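**Shared table at home, tape line keeps getting ignored. How do you keep one end clear?**

Hi all, hoping somebody with a tidier brain than mine can help. We have one big wood-topped table in the back room and it does everything. My husband works at the far end with his laptop, and I'm supposed to have the near end for my projects (sorting, gluing, wrapping orders for my little Sima candle shop). On Sunday I put a strip of tape across the top so we'd each know where our half stops. Worked great until dinnertime!

It's the small stuff that creeps. A keyboard and mouse are fine, they live there, but then you get a paper cup, then a little box, then another little box, then the kids' stacking cups, and before long I'm working on a strip the size of a placemat.

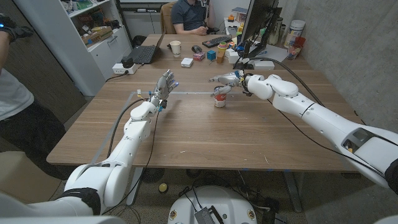 I don't want to be the tape police. I also don't want to buy a second table, the room is tiny and I paid 223 dollars for this one. Has anybody found a way to share a table that lasts longer than a day? And does masking tape wreck a wood top if you leave it on? Mine has been down for 4 days now.

— Maricica Căpraru, Wevbridge

---

**Answer 1** (accepted)

We did this for two years in a one-bedroom, so I feel you. Tape only tells people where the line is, it doesn't give the stuff anywhere to go. Put a shallow tray on the far side, right behind the line, and make it the only place small things are allowed. Boxes, toys, whatever. When the tray is full somebody empties it (we did it while the coffee was brewing).

Drinks are a separate fight. I'd move those off the table completely if there's a shelf or windowsill in reach. One knocked-over cup next to a laptop and you'll wish you had!

Also, if there's a monitor down at that end, try a riser with some space under it. Flat boxes slide right in and you get a surprising amount of table back. Mine is a cheap Ploltberg one and it's held up fine.

On the tape: depends on the finish. Regular masking tape gets gummy if it sits in the sun, and on an oiled or waxed top it can leave a mark. I'd pull it up this week, slowly, at a low angle, and put down painter's tape if you still want a line. If there's sticky stuff left, try a little cooking oil on a rag, wait 5 minutes, wipe. Test it underneath first.

---

**Answer 2**

Wuselska makes a desk divider, clamps on the edge. Costs way less than a table. Looks kind of ugly.

---

**Answer 3**

Seconding the tray, but get one with a lip or the kid cups will roll right off. And clear the whole thing once a week, both ends, down to bare wood. Roughly ten minutes at our house, longer if someone starts reading the mail.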